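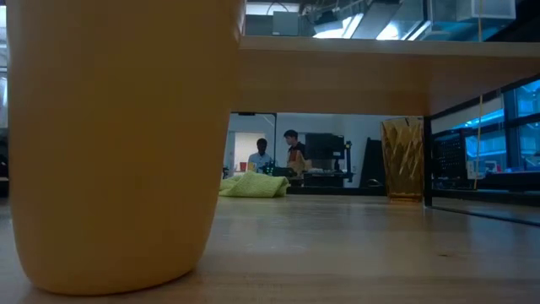
From: Kamran Paracha
To: the chores list
Date: 30/03/2021
Subject: Re: So when do I get to stop wiping the table?

Bukhari wrote:

> I've been lurking for a while and I have to ask the dumb question. My
> sister-in-law saw a clip of a robot arm folding a towel and now she is
> convinced she'll have one in her kitchen before her youngest finishes
> middle school. I run a small sandwich place, and at closing we have the
> same job every night: cups off the tables, cloth over the tables, cups
> to the back. A teenager can do it half asleep. Is there anything out
> there that can do it? I don't need it to be fast, it would have all
> night. And please don't send me another link to a vacuum.

Not a dumb question at all, it's the one I get at every family dinner! And I promise, no vacuums.

Short answer: no, not for your place, not yet. Longer answer, because I've been chewing on this for months and you've given me an excuse.

Take a table like the one in the picture. There's a cup standing under a low shelf, and its rim comes right up to the underside. You or I would look at that and slide the cup out sideways without a thought. For a machine it's a nasty little problem. Most of the picking I've watched comes down from the top (grab the rim, lift, done), and with a shelf in the way you can't come down from the top. You have to reach in low, squeeze the side, and then drag it out level before you lift. If you lift one finger's width too early you hit wood. And the metal leg is right beside it, so there goes half your elbow room too.

Then the cup is see-through. Folks on this list have complained about that one forever and they're right to. Depth cameras like a nice dull surface, something like that big yellow thing in front, matte and plain. Give them translucent orange plastic with a diamond pattern on the sides and some of them see the cup, some see the wall behind the cup, and some see a hole. I spent most of one July trying to get a secondhand depth camera to agree with itself about a drinking glass, and I finally put masking tape on the glass. Works great, until you want a drink.

The cloth is worse, if you ask me. A cup is always cup-shaped. A green cloth bunched up on a table has no shape you can look up anywhere, and the next time you drop it, it's a different lump. Picking it up is fine, pretty much anything with two fingers can pinch a rag. But wiping means you have to get it reasonably flat, press evenly, go over the whole surface, and know when you're finished. That last part is where I get stuck. How does it know the table's clean? My own kids can't tell, and they've had years of training.

A friend at Nilelcombe (they do packing lines, mostly cartons and jars) let me hang around for a day to watch their newest arm. It had one job, which was moving plastic tubs from a belt to a tray. Out of 700 tubs it dropped 3, and I thought that was terrific. He was gloomy about it! On the line, somebody has to walk over every time, hit the reset, and mop up. So count the person too when you're working out what the machine costs you. And that was with the same tub, in the same spot, with the same light overhead, all day long. Your closing shift has none of that.

Now, where I'm more hopeful than I sound. The towel folding your sister-in-law saw may well have been real, but ask how many tries they got and whether the video was sped up. I watched one at 8 times normal speed before I noticed the little number in the corner. Still, a few years back I wouldn't have believed the towel at any speed. What's changed is that people are showing the arm how to do a thing, over and over, instead of writing out every move. The Skekolska folks posted here in the winter that they needed 100 or so demonstrations before theirs could get a cup off a shelf it had practiced on. Then they swapped the cup and had to start over, mostly. So that's where I'd say we are.

If you want to spend money today, Bukhari, get a bussing cart with decent wheels. If you want to spend money on something with a plug, look at a better dishwasher, which is the one chore robot that ever really made it into the house, and it got there by making us bring the dishes to it and load them its way.

One question back at you, and anyone else who runs a real place: would you be willing to change the tables? No low shelves, one kind of cup in a solid color, cloth always on the same hook? I suspect a machine could do a good part of your closing if you gave it that much help, but I don't know any owner who'd agree to it. The guy who runs Zirnano told me he'd sooner wipe the tables himself, and he hates wiping tables.

Anyway, I'm rebuilding my gripper this week with softer pads, and I'll post how it does on cups. Still using the tape.

Kamran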